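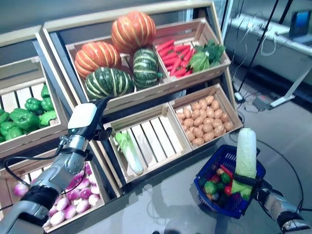
No. 4, page 1

Murance Produce Stand: README and data card

Hi, and welcome to the vegetable folder! I'm Nesma Filali and I look after everything in it: the list of what we own, the list of where it goes, and the log of every time somebody moved a carrot and wrote it down. If you only want to know which crate the potatoes live in, skip to "Where things go." If you're planning to use the tables for something, please read the bit about names first, it will save you an afternoon.

What's in the folder

items.csv has one row for each piece of produce, 221 rows in this release. Every piece gets its own number, and numbering starts at 2000 so that it can't get mixed up with the crate numbers (which are short).

crates.csv has one row for each crate, with the tier, the position and the usual contents.

stocklog.csv is the big one, 1346 rows. One row is one change to the stand: something put out, taken away, moved to another crate or dropped into a basket. It's long and dull and I love it.

photos/ has 192 pictures of the stand, some full and some picked over. photo_notes.txt goes with them.

names.txt is what we call things, in English, with the other spellings that turned up in the older sheets.

All the tables are plain comma-separated text with a header row. Empty means "didn't write it down." Zero means zero. I had to learn to be strict about that, because the first release used a blank for both and Tobiloba Nwankwo spent most of a Friday working out which blanks were real.

The stand itself

It's a tiered wooden display stand in a pale color, made up of slatted crates, the kind of thing you'd see outside a small grocery. The top tier is angled so the produce faces you, and then the crates step down from there. The front has dark gray edging on it, which is handy when you're squinting at a photo and trying to work out where one level stops.

All the produce is artificial. I mention it because we once got a very kind email asking what we do with the leftovers. The pumpkins are my favorites — orange with cream ribs — and they look great from across the room. The turnips are a close second, purple at the top and white at the bottom, and when the crate is full they make the whole lower tier look cheerful.

We bought the first batch from Kettani and filled the gaps later from Grandix. The two batches don't match perfectly. The supplier column in items.csv tells you which is which, and I'd use it if color matters to you.

Where things go

This is the standard layout, as you face the stand. "Usual" means what crates.csv says, and what I put back when I reset it in the morning.

Top tier, left: pumpkins and the striped green squashes, together. The big pumpkin goes at the back, up high, and the squashes go nearer the front. They share a crate because neither one fills a crate alone, and I like the orange against the dark green.

Top tier, right: carrots, heaped on the diagonal with the thin ends toward the lower left, then the leafy lettuce bunched at the right-hand end. Please keep the lettuce at the end. If it goes in the middle the carrots slide around it and you get two sad little piles.

Middle tier, left: green bell peppers.

Middle tier, center: napa cabbages. The pale end goes toward the front board when I lay them out, but I don't enforce it. This crate gets emptied faster than any other, and a single cabbage left in the corner is a perfectly normal sight. In the log it still counts as a stocked crate until the last one goes.

Middle tier, right: potatoes, the small tan ones, filled nearly to the rim. There are bigger brown potatoes too and they're allowed in with them.

Lower tier, left: turnips.

The rest of the lower tier changes from month to month, so crates.csv gives it as "open." Onions usually end up down there. In February I tried a run of it with nothing but onions and it looked like a soup recipe, so I've gone back to mixing.

A word about names

Right, this is the part I asked you to read. Latifa Filali (my sister, so I'm allowed to complain) kept the first sheets, and she writes the way she shops. A napa cabbage is "cabbage" on one line, "Chinese cabbage" on the next and "long one" when she's in a hurry. I've folded all of those into napa_cabbage in items.csv, but I left the log in her words, with the cleaned name in a second column called name_std. Use name_std for counting. Use name_raw if you're interested in how people talk about vegetables, which is a lovely thing to be interested in.

Turnip and onion are the pair I trust least. They're both roundish with purple-pink on them and in a quick note they got swapped more than once. Doaa Slaoui went back through the log with the photos open next to her and fixed every case where a photo settled it. Where no photo could settle it, name_std says turnip_or_onion. Please don't "fix" those for us by guessing!

Squash and pumpkin are kept apart. If it's orange with ribs it's a pumpkin, if it's dark green with stripes it's a squash, and I know a botanist could have a long conversation with me here. Pepper means green bell pepper, everywhere.
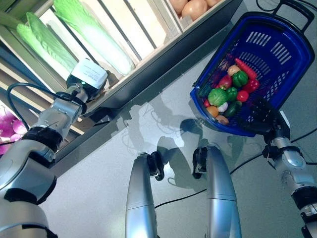

Napa cabbages and potatoes on the shelf, with the blue basket at right.

Baskets

The basket is a royal-blue plastic shopping basket with slotted sides and a black folding handle. A basket gets filled from the stand, usually with a mix of vegetables and fruit, and then it gets emptied back again. In the log, a piece that leaves a crate for a basket has "basket" in the to column, and its way home is a separate row. So a full trip is two rows. If you add up the rows and come out with far more cabbages than we've ever owned, that'll be why (Kimutai Rotich wrote to me very politely about this and I'm grateful, the sentence before this one exists thanks to him).

The fruit is listed in items.csv but has no crate of its own in the standard layout. I keep it in a box beside my desk and it goes straight into the baskets or into one of the open crates. I do want to give it a proper home. At the moment the crate column says "box" for all of it.

How the log gets filled in

Whoever moves something writes it down: time, item, from, to, initials. That's the whole system. We use the item number if we can read the tag, and otherwise just the name. Potatoes almost never get their number written, since a handful of potatoes is a handful of potatoes and life is short. For those rows the item column says "any" and the count column tells you how many.

Times are to the nearest five minutes. Don't try to get a speed out of them. I've seen someone attempt a chart of how quickly the pepper crate empties and it came out as a staircase.

Initials are swapped for a letter code in the shared version. I have the key and I'm not giving it out, mostly so that the person behind code D can go on stacking carrots the wrong way in peace.

Photo notes

photo_notes.txt has one line per picture, saying which crates show and which kinds of produce you can make out in them. It does not say how many of anything is in a crate. I wanted counts, I really did, but a heap of potatoes only shows you the top of the heap, and with the turnips you'd be counting halves. If you make your own counts, call them visible counts and we'll all stay friends.

The light isn't the same all the way through. Some pictures have a bright strip falling across the pale wood, and in those the white ends of things can get hard to tell from the slats behind. I've put "bright" at the end of the line for those.

Crates that aren't in a picture are marked "not shown." That says nothing about whether they were stocked.

Known problems

Item 2000 doesn't exist. I started the numbering there, wrote it on a tag, lost the tag, and carried on from the next one.

Two of the lettuces are listed as one row. They came tied together and I've never had the heart.

The supplier column is blank for all of the carrots. I believe they're Kettani but I can't find the slip.

The log has a gap where the clipboard went missing for a while. There's a row that says GAP in the item column, so filter that out before you sort or it floats to the top and breaks things.

A handful of rows send produce to a crate called "upstairs." That's Latifa's word for the top tier. We have one floor.

Changes since the last release

Added the supplier column. Added name_raw and stopped overwriting it. Doaa's turnip and onion pass is in. Fixed the tier for the potato crate, which had been down as lower since the very beginning. Took out the column for "ripeness," which was a joke that got into the shared file and which one person had already averaged.

Using it

Take it, use it, put it in a lesson or a stock-keeping exercise or whatever you've got going. Please credit it as the Murance Produce Stand, release 4, and keep this README with the tables. If you've used the Storkix spreadsheet template before, our columns are in the same order apart from name_raw, which sits at the end.

Corrections go to me. Give me the row number and what you think it should say, and if it's about turnips, tell me which photo you were looking at.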